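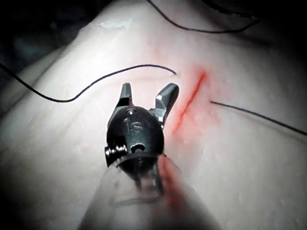 Keeping a soft suturing pad flat and in good condition

Posted in Practice materials > Pads and models

Dutach

I have a soft practice pad, pale, no printed layers, 120 mm on the long side. I use it for grasping and needle handling with long instruments in a box trainer. After being stored on its side over the winter it has taken a set: there is a rounded ridge along one end and it falls away at both sides. It used to lie flat.

Two things I would like to know. Can the ridge be got out, and does it matter for practice if it can't? Also, the surface has a slight gloss in places and I can't tell if that is residue from the wash or the material itself. I clean it with washing-up liquid and lukewarm water. It is not torn anywhere.

Posted in May, 3 replies, 404 views

Grillirska

Take the gloss first. Wipe one corner with a damp lint-free cloth, let it dry in air, and compare it with the rest. If the corner goes dull, you had detergent film. Rinse for longer and use less of it. If there is no change, the gloss belongs to the material and can be ignored. Do not use alcohol or anything oily to get rid of it until you know what the pad is made of.

For the ridge, lay the pad face up on a flat tray, cover it with baking paper and put an even load on top. I use a small chopping board with 200 g on it. Leave it overnight at room temperature. A light load for a long time works better than a heavy one for an hour, which on my old pad left the outline of the board in the surface. Turn it over and repeat if needed. No hairdryer. Heat made mine tacky and it has picked up dust ever since.

A pad that has been on its side for months may not come back fully. Store it flat from now on, in a box with a lid, with nothing resting on it.

As to whether it matters: for grasping, a slope is useful. Approach with the jaws open, one on each side of the fold you want, and close slowly. On a flat pad the tips tend to skate. For timed stitching I would want it level, or your runs won't compare with the earlier ones.

Jerkari

just buy another one, they wear out anyway

Pálfi

Check the tray before you blame the pad. Mine had a raised rim under one end and the "ridge" vanished when I moved it to a glass shelf. If yours still stands up on glass, follow the reply from Grillirska.

I would add talc to the underside only, a thin dusting, brushed off. It stops the pad gripping the tray and bunching when you pull on it. Keep it off the top face or the tips will slip.

Dutach

Moved it to glass and the ridge is still there, a little lower. The corner test left no dull patch, so I will leave the gloss alone. It is now under a board with the 200 g on top.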